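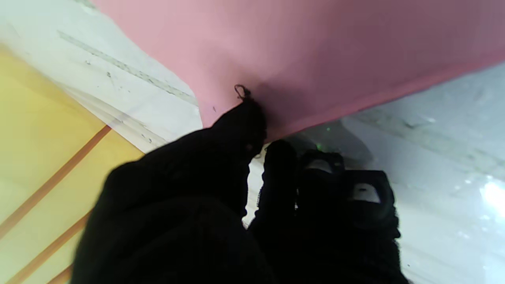
Dusty rose sheets, lint and little hairs that won't let go

tinbach_sews
OK, need some opinions before I ruin a whole project. I have a stack of big flat sheets in dusty rose, the matte kind, and I'm making a backdrop for my sister's shower in March. Everything clings to this color! Threads, hair, the tiny dark specks that come out of who knows where. I pick one off, turn around, and there's another little curl sitting right in the middle. On white I'd expect it, on navy sure, but I figured a dusty pink would hide stuff. It does not.

What do you all use? I've got a sticky roller from Skiltar and it leaves a slightly tacky patch that then collects even more.

Tín Bạch

marlow77
Throw the sticky roller out. Velvet brush, one direction only, short strokes. I did 300 place cards and the table panels to go with them in nearly the same pink and the brush was all I used.

quiltdesk
Disagree on the brush, sorry. On matte anything it leaves shiny tracks if you lean on it even a little, and you will lean on it at 11 pm when you're tired. Tweezers for the threads, and a soft makeup sponge for the specks. Slow, yes. But I've never had to redo a panel.

marlow77
Tweezers on a whole backdrop?? How big are we talking, Tín?

tinbach_sews
Big enough that I have to hold it up by one edge and walk it around the table, haha. There are 3 panels that overlap on the diagonal, so the bottom edges all show. That's my other problem – the color looks different depending on how the light hits it. Soft light pink at one end, and then it goes kind of mauve where it's in shadow. I had two pieces side by side last night and was convinced the shop sent me two different lots.

Akberg_fan
They might have! Mine came from Kuzmenko and there was a lot number on the wrapper, 107 on most of them and something else on the last one. Could not see the difference until they were hanging up. Check the wrappers if you kept them.

quiltdesk
Or just flip one around end for end and look again. If the dark side moves with the sheet it's the sheet, if it stays put it's your lamp.

tinbach_sews
Flipped it. It's the lamp. I feel silly but also so relieved.

peg_in_the_attic
Coming at this from the paper crafts side, but what color is your table? And what are you wearing? I used to work in a black knit sweater and it shed on absolutely everything pale. Switched to an old cotton shirt and I'd say that was most of my problem gone. No special tools.

marlow77
OK that's a good one. Still team brush though.

tinbach_sews
...I have been wearing a black fleece this entire time.

quiltdesk
LOL. Well there you go.

Akberg_fan
One more thing for the edges. Don't pinch the sheet at the bottom edge to carry it, you get a little dent there and the shadow under it makes it look way worse. I slide a piece of Jultham board underneath and carry the whole thing flat like a pizza.

marlow77
A piece of board that size costs more than the sheets do. Two hands and go slow, it's fine.

tinbach_sews
I have a leftover Jultham board from the seating chart so I'll try the pizza thing tonight, in a different shirt. If the brush leaves tracks on my test scrap I'm going with the sponge. Does anybody know if the shiny spots steam out or is that just for fabric?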